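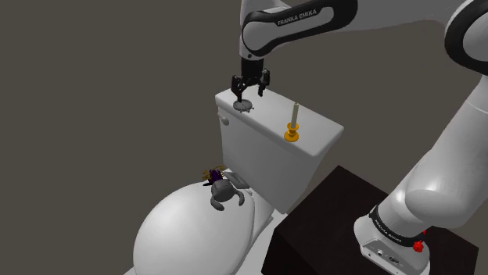 Chores: can a machine do them yet?
Household and shop tips, updated 2/23/24

Clearing off the toilet is the chore I use to judge any claim about home robots. A person takes two minutes over it and a machine has trouble with nearly every step. In the simulated version the arm has to deal with a tank lid that holds a flat gray disc at one end and a candle in its holder at the other, with more small things sitting at the back of the closed seat lid. The disc is low and wide. The candle is tall and thin. One grip will not do for both, and a two-fingered gripper has to change its approach between them.

What to do by hand, for now

Take the tall items first. Hold a candlestick low, at the narrow part of the stem, and lift straight up. Pulling on the candle itself will work it loose from the cup.

Slide flat items to the edge of the tank lid before picking them up. Fingernails and gripper tips have the same problem with a thin disc on a hard surface: there is nothing to get under.

Keep the seat lid closed until the tank is bare. A dropped item then lands on plastic or the floor.

Wipe the lid from back to front with a damp cloth, then dry it. Porcelain that feels dry can still leave a ring under a metal base.

What to expect from a machine

Picking up one known object from a known spot works well and has for years. Shop-floor users rely on it. At the Grevley parts counter the Stasel cell loads trays all day, but the trays are always in the same place and someone sets them there.

Picking up an object it has not met before works some of the time. My notes on the Lavia bench tests, which I ran in simulation, come to 1353 attempts on small bathroom items. Rounded shapes with stubby sides did best. Anything with thin strands or curled arms tended to snag on a finger or turn in the grip.

Wiping is harder than it looks. The cloth has to be pressed evenly over a rounded edge, and most arms are happier following a flat plane. A wrist that turns 180 degrees helps with the sides of the tank but does nothing for the gap behind the hinges. Use an old toothbrush there.

Reach is the other limit. An arm on a fixed stand beside the toilet can cover the tank and the seat lid. It can't get to the floor on the far side, and few bathrooms have space for the stand.

If you want to try it in the shop

Start with sorting. Put mixed fasteners in a shallow bin with a matte liner — shiny metal confuses most depth cameras. Leave a finger's width between parts where you can. Hayat sells liners cut to bin size, but a scrap of dark felt does the same job.

Set the grip force low and raise it in small steps. Test with parts you can afford to dent.

Keep glass, candles and anything hot out of the work area.

I will redo the wiping section in April when the softer finger pads are in.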